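Residential Meals and Bedside Food Service: Frequently Asked Questions

Updated December
Prepared by Omolara Tijani, Resident Services Office, Rultdale House

The following answers are provided for residents, families and visitors of Rultdale House. They apply to both the short-stay and long-stay wings unless stated otherwise. Questions not covered on this page may be directed to the Resident Services Office.

When are meals served?

Breakfast is served in the dining room from 7:30 a.m., the midday meal from noon, and the evening meal from 5:30 p.m. Residents who are unable to come to the dining room may have any meal brought to their room. Requests for room service should reach the kitchen by 10 a.m. for the midday meal and by 3 p.m. for the evening meal.

Is there a charge for meals taken in the room?

No. Room service is included in the residential fee. Guest meals are charged separately and appear on the monthly statement.

May residents have fresh fruit between meals?

Yes. Fruit is available at any time during the day on request. Residents may ask for whole fruit, cut fruit or stewed fruit. Whole fruit may be kept in the room for up to two days, after which staff will offer to replace it. Cut fruit must be eaten or returned within 2 hours of delivery.
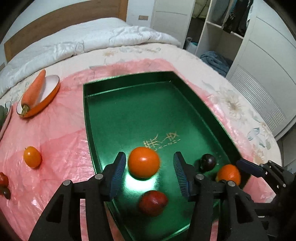 An orange and a dark red fruit on a green tray.

Which residents need approval before receiving certain fruits?

Some medicines do not mix well with grapefruit and related citrus. Residents on a potassium-restricted diet may also need to limit oranges and bananas. The nurse on duty keeps a current list, and the kitchen follows it -- families are asked to check that list before offering food from outside. Changes to the list are made only on the advice of the resident's doctor.

How are fluid limits handled?

Where a doctor has set a daily limit, the amount is written on the resident's meal card in milliliters. A limit of 900 mL, for example, includes soup, gelatin, ice cream and the water taken with tablets. Visitors should tell a member of staff about any drink they give to a resident on a fluid limit.

What foods may visitors bring?

Visitors may bring whole fruit, sealed packaged foods and plain baked goods. Home-cooked dishes are accepted if they are labeled with the resident's name, the contents and the day they were made. The following items cannot be accepted:

- raw or undercooked eggs, meat or fish
- unpasteurized milk, juice or cheese
- home-canned goods
- alcohol, unless approved in the care plan

Whole fruit with firm skin, such as apples, should be washed at the pantry sink before it is taken to the room. Residents who have difficulty chewing should be offered apples peeled and sliced thin, or baked. Please ask before giving whole apples to any resident whose meal card is marked "soft."

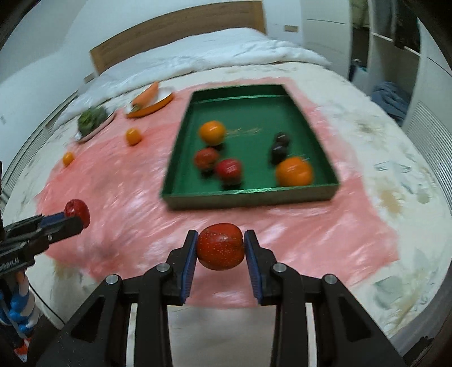 Red apples.

Where can food be stored?

Each wing has a shared refrigerator in the pantry. Food without a label is removed at the end of the day. Prepared food is kept for no longer than two days, including the day it arrived. Rultdale House cannot accept responsibility for dishes or containers left in the pantry.

Who plans the menus?

Menus are planned by the dietitian, Niloufar Nazari, together with the head cook, Debashish Bhattacharjee. The menu runs on a four-week cycle and is changed twice a year. A printed copy is delivered to each room, and large-print copies are held at the front desk.

Are vegetables included at every main meal?

Two vegetables are offered at the midday meal and at least one in the evening. They may be ordered whole, chopped, mashed or pureed. Residents who prefer raw vegetables may order a salad plate in place of the cooked choice.

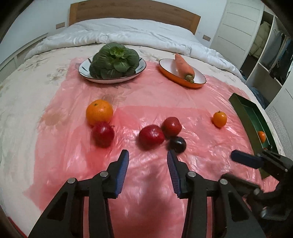 Fruit, with vegetables in dishes.

Can religious and cultural diets be provided?

Yes. Vegetarian, halal and kosher-style meals are available with one day's notice. Certified kosher meals are ordered from an outside supplier and require three days. Fasting periods can be observed with the agreement of the nursing staff, and mealtimes will be adjusted as far as the kitchen schedule allows.

How is a complaint or suggestion made?

Comment cards are available in the dining room. Concerns about a particular meal should be raised with the wing supervisor -- Bukola Fashola for short-stay residents and Noura Moussa for long-stay residents. A written reply is sent to any signed comment.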